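Reading time: 2 min

We use cookies to remember your preferences. Accept / Manage

Swapping the fingers on a hand-held gripper

Fingers wear out. They do it slowly and politely, and then on a Friday they drop everything you own. If yours have started letting go of thin cloth, change the pair. It takes five minutes, plus however long you spend looking for the driver.

Before you start, power the gripper down and unplug it. Lay it on a towel, because the screws are tiny and have ambitions.

1. Open the jaws fully by hand.
2. Back out the finger screws and keep left and right apart.
3. Wipe the mounting faces. Old grit here will tilt the new finger.
4. Fit both new fingers loosely, close the jaws, then tighten. Tightening first is how you get a crooked pair – ask Fermín Figueroa, who has made several.
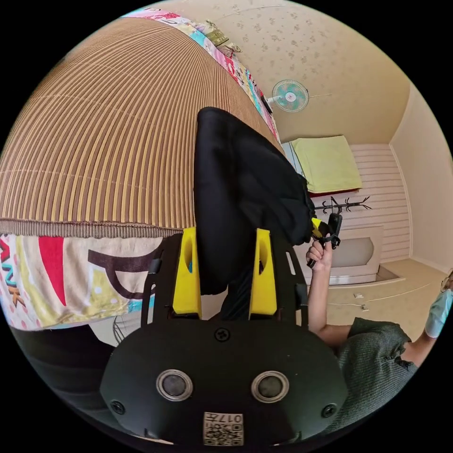
Test the grip on something soft before you call the job done. A hard block forgives almost anything, and cloth forgives nothing. Try dark, folded fabric like the piece between the yellow fingers, and let it hang to one side so the load is uneven. If it creeps, the tips aren't meeting flat, so go back to step 4. With two grippers in use, test each one separately, then write the date and the unit number from its label in the log.

We open and close ours 200 times before returning it to work. Wajid Swati does about 80 and says his are fine. They are, annoyingly.

Keep the old fingers until the new ones have survived a week.

Related
Cleaning the jaw rails on the Dredex
Arel cable strain relief, the short version
Medina charger: what the blinking means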